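Kalta Student Robotics Project
Interim Progress Report to the Fovum Education Fund
Reporting period: summer term

1. Purpose of this report

The Kalta Student Robotics Project submits this report under the second payment condition of its grant from the Fovum Education Fund. It covers the household fabrics unit, in which students use hand-held grippers to record how a person handles bedding and small cloth items at home. The recordings will be used in the fall to train the club's robot arm. The report was prepared by Rokeya Nanayakkara, project lead.

2. Work completed

The project enrolled 21 students, all of whom finished the safety and privacy module before taking equipment home. Each student received a hand-held gripper with a camera, a charging cable and a printed task sheet. The target for the term was 600 usable recordings, and that target was met in the last week. A further 170 recordings were set aside for review, most of them over questions of labeling.

Students worked from three task groups: soft covers such as blankets and duvets, small items resting on bedding, and folded linens. The third group was started late and remains incomplete. 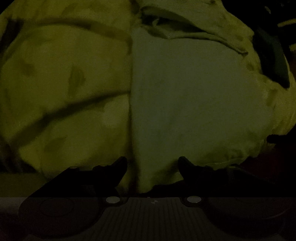
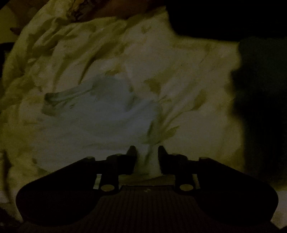 Household fabrics unit: gripper work with bedding, in low light.

ARNARDÓTTIR HALL, August 30, 2020

3. Observations

Low light remains the main technical concern. In dim rooms, the folds of a blanket and the shadows between them are hard to tell apart, and student reviewers often disagreed on where one layer of cloth ended and the next began. Small pale items on pale bedding raised a similar difficulty. The labeling guide now allows a reviewer to enter "uncertain" for an item or an edge, and reviewers are asked to use that entry freely.

Students also asked for clearer instructions on how to bring the gripper fingers to the fabric. A revised task sheet has been issued, with separate directions for pinching a fold and for lifting a loose item.

4. Budget

Spending is within the approved amount. The project requests permission to move $1,000 from the travel line to equipment. The regional meet will be held online, and the travel money is no longer needed. The transfer would pay for spare gripper fingers and additional storage.

5. Next steps

Review of the held recordings will continue through September. Training will then begin on the Zokura arm in the club workshop, starting with the soft covers group. The folded linens group will reopen once the revised task sheet has been tested. The final report, with student evaluations attached, will be submitted in November.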